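星期五，晚上，下雨

今天我在店里待了很长时间，回家的时候脚很疼。我先洗了热水，再坐下来写日记。我的中文老师说，每天写一点，错了也没关系，下次改就好。所以我继续写。

早上我到店的时候，Brittany已经到了。她把Drundik的两个箱子搬进来，放在门口的地上。箱子里是新的明信片和贺卡，一共八十四张，我对着单子数了两遍，数目是对的。单子上写的是“八十四”，但是Réjean在电话里说是“四十七”，他可能看错了行。我给他发了一个消息，他回答了一个大拇指。

我们商量了半天，这些卡片要放在哪里。墙上的木架子已经满了，上面是Karine的陶杯和那些卖得很慢的蜡烛。我不想再动蜡烛，上个月动过一次，掉了一个，味道留了一个星期。Brittany建议用那个白色的铁丝转架。它一直在后面的房间里，我以前以为是坏的。她说没有坏，只是有一点紧。

于是我们把转架拿出来，放在浅色木纹的桌子上。我擦桌子，她去找润滑油。润滑油没有找到，找到了一把我丢了很久的剪刀。我很高兴，因为这把剪刀是我从家乡带来的，剪丝带特别好用。

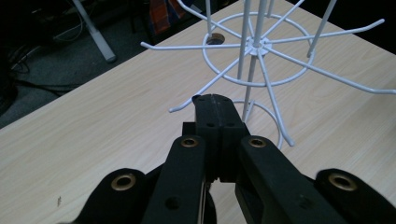
擦铁丝是一件需要耐心的事。布不能太湿，太湿了水会留在焊接的地方，以后要生锈。我用一块旧的棉布，一根一根地擦，擦到最下面的时候要把头低得很低。Brittany说我像在给一只羊梳毛。我不知道“梳毛”这个词，她用手比了一下，我就明白了。我把这个词写在本子上：梳毛，梳子的梳，羊毛的毛。

中午我们吃了Brittany带来的炒面。她妈妈放了很多姜，我吃了以后鼻子通了。吃饭的时候谈到转架应该放什么。她的意见是只放卡片，看起来整齐。我的意见是卡片放上面，下面放一些小本子，因为小孩子站在那里，手正好够得到下面。她想了一会儿，说可以试一试。我有点得意，但是没有说出来。

下午开始摆。我们按照颜色摆了一次，不好看，红的都在一边，好像过年。后来按照用途摆：生日的、感谢的、想念的，还有什么字都没有的。没有字的卡片我最喜欢，可是Alistair说过，没有字的最难卖，客人拿起来看一看，不知道要写什么，又放回去。我觉得他说得对，不过我还是把没有字的放在了眼睛的高度。我想，总有人心里已经有话了。

价格也是一个问题。Liang的小本子进价比去年贵了，如果我卖十九块，就没有什么利润；如果卖二十二块，我自己都觉得不好意思。我在纸上算来算去，最后写了十九块。Alistair晚上看到账的话，大概会叹气。他叹气的声音很长，从隔壁房间也能听见。他上次叹气，是我一口气印了两千张包装纸的那次。包装纸现在还有很多，在楼梯下面。我每天经过楼梯，都假装看不见它们。

三点多来了一位老太太，她想买一张给孙子的卡。孙子考上了大学，在很远的地方。我们没有写“考上大学”的卡，我就给她看一张没有字的，上面画着一条小船。她看了很久，问我有没有笔。她就站在柜台旁边写，写得很慢，写完了还吹了吹，怕墨水没有干。我没有看她写什么。她走的时候对我说谢谢，说了两次。Brittany在旁边看着我，我知道她在想什么，所以我马上去整理丝带了。

也有不顺利的事情。转架转起来还是有声音，“吱”的一声，每转一圈都有。Brittany说客人会觉得可爱，我觉得客人会觉得我们很穷。明天我要去五金店买油。五金店的老板说话很快，我每次都要请他说两遍，第二遍他反而说得更快。我打算先把要说的话写在纸上：“请给我一小瓶润滑油，给铁丝架子用的。”我不确定应该说“一小瓶”还是“一小罐”，到时候用手指吧。

另外，转架装了卡片以后有一点歪。我在下面垫了一张折起来的包装纸，正好。这样两千张里面总算用掉了一张。

关门以前，Karine来取她的陶杯的钱。她站在转架前面转了几圈，听到“吱”的声音就笑，然后再转一圈。她问我可不可以也放几张她自己画的卡，我说可以，但是要等新的一批卖掉一些。她说不着急，她还没有画呢。我送她到门口，雨下得很大，我把店里的伞借给她。等她走远了我才想起来，我自己没有带伞。

所以我是淋着雨回家的，鞋子现在在暖气旁边。Alistair给我煮了汤，盐放少了，我没有说，自己偷偷加了一点。

明天要做的事：买油；给Réjean回电话，问清楚下一批的数量；把Zokimitz的样品寄回去，那种闪光的贺卡我实在不喜欢，手上会沾很多粉。如果还有时间，给妈妈写一张没有字的卡。

已经十一点了，我的眼睛睁不开了。

评论（4）

小满在路上
“用手指吧”这句我笑了！润滑油说“一小瓶”就可以，一小罐一般是比较大的那种。你的中文写得很清楚，加油。

Karine McIntyre
伞在我家，很安全。我画了两张了，一张是羊。

老周修车
铁丝转架的响声多半在中间那根轴，油滴在轴上面，别滴在外面的铁丝上，不然卡片会沾油。滴完多转几圈再放东西。

Brittany Wong
我还是觉得那个声音很可爱。还有，十九块是对的。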